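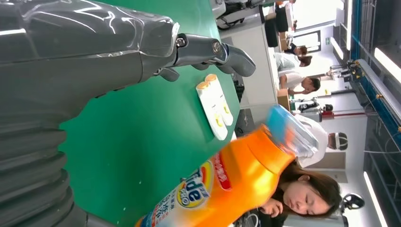
Who played on the second Zolora LP?

Started by crate_mouse

crate_mouse
Right, this has been bugging me for years so I'm throwing it open. I've got the second Zolora album on the original Wiegand label (catalogue number 903, plain sleeve, no insert) and there is not a single player credit on it apart from Rainer Nolte, who sang and wrote most of the songs. The organ playing on side two is gorgeous - really churchy, loads of Leslie - and I've always been told it was Ottmar Harms. But I heard a tape of Harms playing live with his own trio last week and it sounds like a completely different pair of hands. Anyone know?

flatfifth
It's Harms. The 1974 reissue on Plakico says so on the back. I've got it in front of me: "Organ and electric piano, O. Harms." Case closed as far as I'm concerned.

Sowerby_R
Plakico credits aren't worth much, I'm afraid. They put the wrong drummer on at least 3 of their reissues that I know of, and one had the songs listed in an order that didn't match the record. I'd want something better than that.

I always had Detlef Ehlers down for side two. He was on staff at the Brestia studio when they cut it and he does that same little climbing run at the end of a verse on his own single, the one with the train song on the B side.
Ryan

flatfifth
Everybody did that run, Ryan! It's a gospel lick. You could pin half the soul records in my house on Ehlers that way. 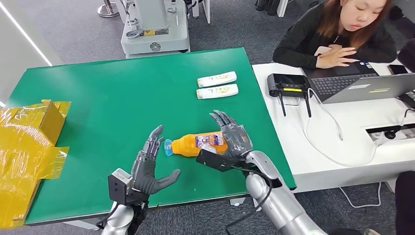

Orange bottle with the blue cap, on the green table.

crate_mouse
Ha, fair. But play the third song on side two and then the Ehlers single straight after. The left hand is lazy in exactly the same way, it comes in a hair behind the bass every time. Harms on that live tape is bang on the beat or pushing it.

tillalbers
Hello all, long-time reader. I used to help out at Brestia as a teenager, making tea and coiling leads mostly, and I was there in May when they did the overdubs. Both of them are on it. Harms did the first sessions with the band, then Nolte fell out with him over a co-writing credit, and Ehlers was asked to come in and redo some of the songs. Which ones I couldn't swear to. I do remember Ehlers being there very late with his shoes off so he could feel the pedals.
Till Albers

Sowerby_R
Till, brilliant, thank you. Do you remember if they wiped the Harms parts or kept them underneath? There's a bit in the slow one where I'd swear I can hear two organs.

tillalbers
Tape was dear and they were on eight tracks, so I'd guess wiped. But I was 16 and nobody was explaining it to me. The slow one might just be the echo plate, it was a noisy old thing.

flatfifth
With respect to Till, that's a very long time ago. I'd still go with a printed credit over memory. And if Harms was paid for the sessions he'd be named either way, wouldn't he?

vinylpam
Not on a Wiegand record he wouldn't. They hardly named anybody. I've got 442 as well (the Christmas one) and that doesn't even say who's singing.

Does anyone know how many of the original were pressed, by the way? I was told 200 in a shop and nearly fell over, as mine has a mug ring on it.

crate_mouse
I've heard that figure too but only from people selling one :)

I'm leaning towards Till's version, both players, with Ehlers on most of side two. flatfifth, would you be up for posting a scan of that Plakico back cover? I'd like to see whether it gives credits song by song or just lumps everyone in together.

flatfifth
Lumps them in. I'll scan it after Christmas when I've got my desk back. Still Harms though.

Last edited by flatfifth, 2023-12-24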